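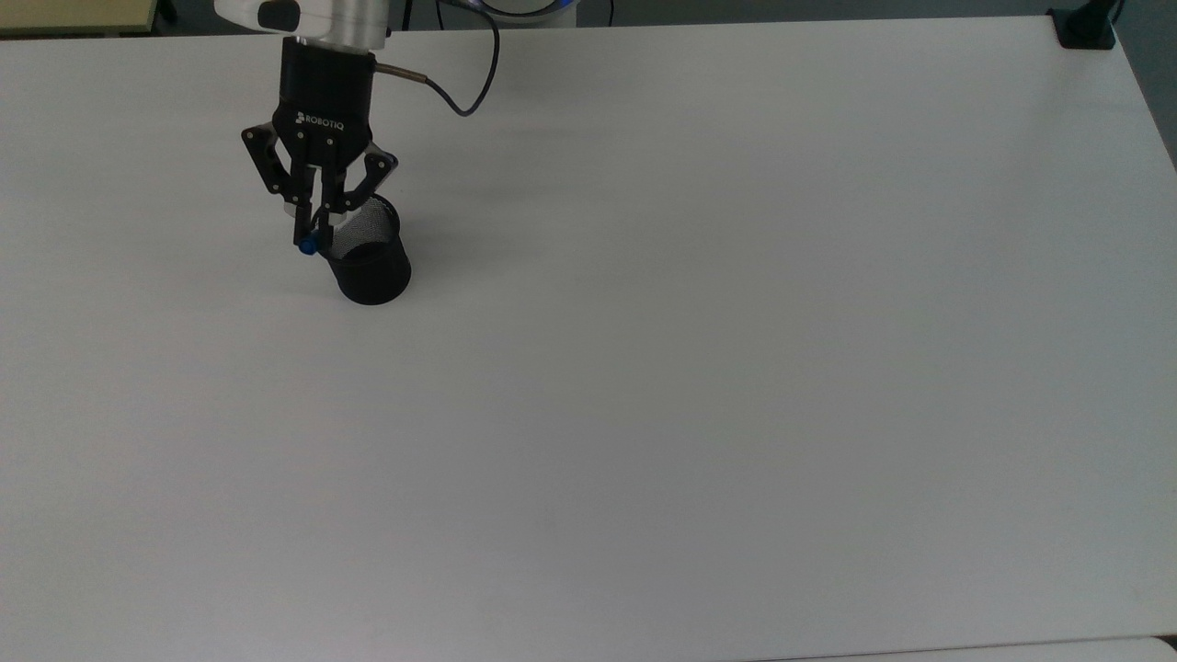 ¿Dónde debe colocarse el portalápices sobre la mesa de trabajo?
En la parte de la superficie que no se utiliza para escribir, al alcance de la mano y siempre apoyado directamente sobre el tablero. La posición definitiva se fija en el paso 4 del apartado 6.2.

6. Puesta en servicio de los accesorios de sobremesa

El presente apartado se aplica a las mesas de tablero blanco de la serie Widach y a los accesorios de sobremesa que se entregan con ellas: portalápices de malla negra, bandeja de documentos y caja de piezas menudas (tapas, capuchones, clips y gomas). El montaje de la estructura se describe en el apartado 4 y la nivelación de las patas en el apartado 5. Ambas operaciones deben haber concluido antes de continuar.

6.1 Preparación de la superficie

1. Retire la película protectora del tablero empezando por una esquina y tirando en paralelo a la superficie. No emplee cuchillas ni espátulas metálicas.

2. Pase un paño de microfibra ligeramente humedecido con agua. Si quedan restos de adhesivo, añada unas gotas de jabón neutro y aclare con un segundo paño.

3. Seque el tablero en su totalidad. Preste atención a los cantos, donde el agua tiende a acumularse.

4. Compruebe con la mano que no hay granos de polvo ni virutas. Una partícula atrapada bajo un accesorio metálico raya el acabado en cuanto este se desplaza.

Nota. El tablero mate puede presentar zonas de tono algo distinto según la iluminación de la sala. Esta diferencia no constituye un defecto y no se admitirá como motivo de reclamación.

PRECAUCIÓN. No utilice acetona, alcohol de alta graduación ni esponjas abrasivas. El acabado mate pierde uniformidad y no puede restaurarse en el lugar de uso.

6.2 Colocación del portalápices

1. Extraiga el portalápices de su embalaje (referencia 607) sujetándolo por el cuerpo. No lo levante por el borde de la boca.

2. Examine la malla. Debe carecer de hilos sueltos y de abolladuras. En caso contrario, devuelva la pieza a su caja y siga el procedimiento del apartado 9.

3. Limpie la base con un paño seco.

4. Apoye el portalápices con la boca hacia arriba y sepárelo al menos 69 mm del canto más próximo. El usuario diestro lo situará de preferencia a la derecha; el zurdo, a la izquierda. Si la mesa es compartida, se colocará en la parte posterior del tablero, en una posición accesible para ambos puestos.

5. Presione suavemente el borde en varios puntos. El portalápices no debe balancearse. Si lo hace, repita la limpieza de la base y verifique la nivelación de la mesa.

6. Para cambiarlo de sitio, levántelo por completo. No lo arrastre.

Nota. El portalápices se suministra sin fieltro inferior. Puede solicitarse a Hirkar un disco de fieltro adhesivo con la referencia 219, apto también para la bandeja de documentos. Deje reposar el adhesivo una noche antes de cargar el accesorio.

6.3 Llenado

1. Introduzca en primer lugar los útiles largos (reglas, lápices sin estrenar) y a continuación los bolígrafos y rotuladores.

2. Coloque los rotuladores con la punta hacia abajo y el capuchón bien cerrado. Los lápices afilados pueden colocarse con la punta hacia arriba únicamente en puestos a los que no tengan acceso niños.

3. No guarde tijeras de punta aguda ni cúteres con la hoja extendida.

4. Reparta el peso en todo el contorno. Un portalápices lleno por un solo lado vuelca con facilidad al extraer un útil del lado contrario.

PRECAUCIÓN. La malla no es estanca. No vierta líquidos en el interior ni emplee el portalápices como florero, aunque se le añada un vaso interior. La humedad retenida en la base mancha el tablero.

6.4 Tapas, capuchones y otras piezas menudas

Las piezas pequeñas y redondeadas ruedan con facilidad sobre un tablero liso y se pierden con frecuencia en los primeros días de uso. Se observarán las indicaciones siguientes.

1. Tome cada pieza por los lados, sin apretar. Las de superficie brillante resbalan cuando se sujetan solo por el extremo.

2. Llévela hasta situarla sobre la boca del recipiente de destino antes de soltarla. No la lance ni la deje caer desde altura.

3. Destine el portalápices a las piezas que se usan a diario. Las restantes se guardarán en la caja de piezas menudas, con la tapa cerrada.

4. Para recuperar una pieza que haya quedado en el fondo, retire primero los útiles largos y vuelque después el portalápices sobre un paño extendido. No introduzca los dedos entre lápices afilados.

PRECAUCIÓN. Las tapas y los capuchones presentan riesgo de asfixia para niños menores de tres años. Manténgalos fuera de su alcance.

6.5 Comprobación final

Antes de firmar la hoja de entrega, la persona responsable de la instalación verificará lo siguiente:

El tablero está limpio, seco y sin película protectora.
El portalápices se apoya con toda la base y no se balancea.
La zona de escritura ha quedado libre de accesorios.
Las piezas menudas sin uso inmediato se encuentran en su caja.
El embalaje vacío se ha retirado del puesto.

La hoja de entrega se conservará junto con la garantía. En instalaciones de más de 4 puestos se cumplimentará una hoja por mesa.

6.6 Mantenimiento periódico

Vacíe el portalápices una vez al mes y elimine el polvo de la malla con una brocha de cerda blanda, de arriba abajo. Las virutas de grafito se retirarán en seco; si se humedecen, dejan una marca gris difícil de eliminar. Limpie el tablero antes de volver a colocar el accesorio.

Las marcas de bolígrafo se tratarán lo antes posible con jabón neutro y paño blando. Si persisten, consulte al servicio técnico antes de aplicar cualquier otro producto.

El color de la malla puede aclararse en los puntos de roce. El fabricante no suministra pintura de retoque.

Redacción técnica: Imre Nyitrai. Revisión: Kálmán Fekete. Edición de octubre; sustituye a las anteriores en lo relativo a los apartados 6.2 y 6.4.

Continúa en el apartado 7, Bandeja de documentos.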